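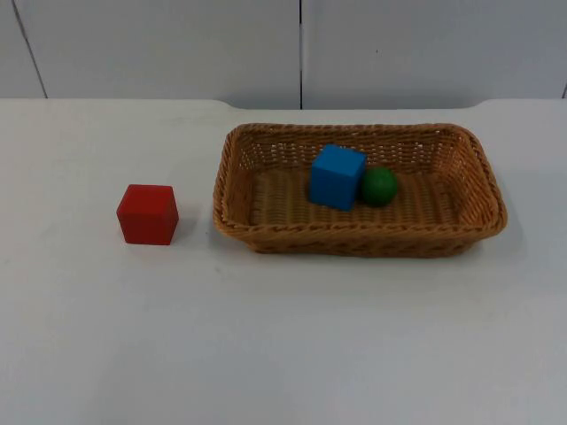
Toy amnesty fills Florketness library, and then the hallway

January 2023

The Florketness Public Library asked its patrons to bring back their overdue toys, no questions asked, and the patrons took it at its word. By the time the amnesty closed, 927 toys had come home, which presents a difficulty, as the toy room on Hennessy Street was built to hold a good deal less than that and had been rearranged in the meantime to include a couch.

The couch has been moved to the hallway. So have a play kitchen, two rocking animals of uncertain species and a crate of wooden train track that a sign describes as "being sorted."

"We thought we'd get some puzzles," said Soledad Aravena, who runs the children's department. "I had cleared a shelf."

The amnesty was announced in the fall, after the library switched its lending records to a new catalog system called Faveteo. The old system kept its toy loans in a separate file, and that file had a habit of forgetting any item more than a year overdue. Faveteo does not forget. On its first morning in service it produced a list of outstanding toys that ran to the end of the printer paper, and then asked for more paper.

Under the library's old fee schedule, a good many of those households would have owed more than the toys cost new. One family on the south side, according to the list, was on the hook for a sum that would have bought a used car, all of it run up by a plastic xylophone. The library board looked at the totals, looked at the chances of collecting them, and voted to wipe the slate clean.

The longest loan belonged to a set of stacking rings, which came back after 11 years. The child it was borrowed for is now in high school and drove it over himself. He asked whether he could get a receipt. He could.

Returns were accepted at the front desk, in the book drop and, after the book drop jammed on a dump truck, in a bin beside the book drop. The library also took returns at the grocery store on Saltmarsh Road, where the bin was twice mistaken for a donation box and ended up with a fair amount of canned soup. The soup has gone to the food pantry. A jar of olives remains at the circulation desk, unclaimed.

Not everything that came back belonged to the library. Parents cleaning out closets were not always strict about whose toys were whose, and the staff has a table of items with no sticker, no record and no match in either catalog. Among them are a walkie-talkie without a partner, a doll's raincoat and a very nice magnetic fishing game that Aravena says she would be sorry to see anyone identify.

A few patrons returned things to the wrong institution entirely. The post office turned over a sack of building bricks. The dentist on Hennessy Street, whose waiting room has a toy corner of its own, discovered that most of the corner was library property and had been for years. He brought it over in a laundry cart and then, with his waiting room bare, applied for a library card and checked half of it out again.

What's missing

The trouble with a returned toy is that it has been played with. Of the sets that came back, 71 were short at least one piece, and the library would now like to hear from anyone who has the piece.

The appeal has a page on the library's website and a corkboard in the lobby, where the notices have taken on the tone of lost-cat flyers. One asks after the roof of a farmhouse. Another seeks the letter Q from an alphabet puzzle, last known to be in the possession of a family that has since moved to Ohio. A third says only "WHEEL" and gives the phone number for the children's desk.

Results so far have been mixed. The farmhouse roof turned up under a car seat. Three different people have brought in a Q, none of which fits.

For the puzzles, the library has turned to Sirketti, the hardware store down the block, which has a scroll saw in back and an owner with opinions about how puzzles ought to be made. The store has been cutting replacement pieces for the cost of the wood. The replacements fit well. They are not painted, so a barnyard puzzle may now include a cow, a pig, a hen and a plain pale shape that children have been calling the ghost.

Aravena said the ghost has become the most requested animal in the room. Sirketti has been asked whether it could cut a few more ghosts and has said it would think about it.

Nobody's favorite rule

Fines on toys are gone for good, the board decided, along with the rule that a toy had to be returned in its original packaging. That rule was written when the collection opened and, as far as the staff can determine, was obeyed for one weekend.

In place of the fines comes a simpler arrangement. A family can keep a toy for a month. If nobody else wants it, the family can keep it for another month, and so on, until somebody else wants it. At that point the library calls. If the library has called and the toy still does not appear, the family can't borrow another one until it does.

This was felt by one speaker at the board's hearing to be too soft. He argued that a child who learns to keep a borrowed fire engine will grow up to keep a borrowed lawn mower, and said that he had a particular neighbor in mind. The neighbor, who was also at the hearing, said the mower was in her garage and he was welcome to come get it. The board moved on to the next item.

Another speaker wanted to know why a library lends toys at all. Aravena answered that the collection costs less each year than the building's light bulbs, that it brings in parents who leave with books, and that it spares the town's living rooms from a great many things that would be played with for nine days and stepped on for six years. The last point seemed to carry the room.

Cleaning and shelving

Before anything goes back into circulation it has to be washed. The hard toys are wiped down at the sink in the staff break room, which has made lunch an awkward affair. The soft ones go to the laundromat in pillowcases. A stuffed walrus went through the dryer on the wrong setting and is now listed in the catalog as a seal.

Each toy then gets a new sticker and a new entry in Faveteo, which insists on an author for every item. The staff tried leaving the field blank and the system would not save the record. Most of the collection is now credited to "Various." A drum, entered late in the day, is credited to "Regret."

There is also the question of where everything will live. Plans to knock through to the old microfilm room have been drawn up and priced, and the price has been looked at in silence. The cheaper plan is to keep a large share of the toys checked out at any given time, which is how the library got through the last decade without noticing it had a storage problem.

To that end, the limit has been raised. A household could formerly borrow 2 toys at once and may now borrow as many as it can carry to the car in one trip. Strollers count as carrying. Wagons do not, unless the wagon is one of the toys.

Aravena said she expects the hallway to be clear by June, when the summer reading crowd arrives and the fire marshal makes his annual visit. He has already made one unofficial visit, to return a shape sorter.

The toy room is open during regular library hours, entrance on Hennessy Street, past the couch. Missing pieces may be left at the children's desk in an envelope marked with the name of the toy, if known. Owners of the olives should ask at circulation.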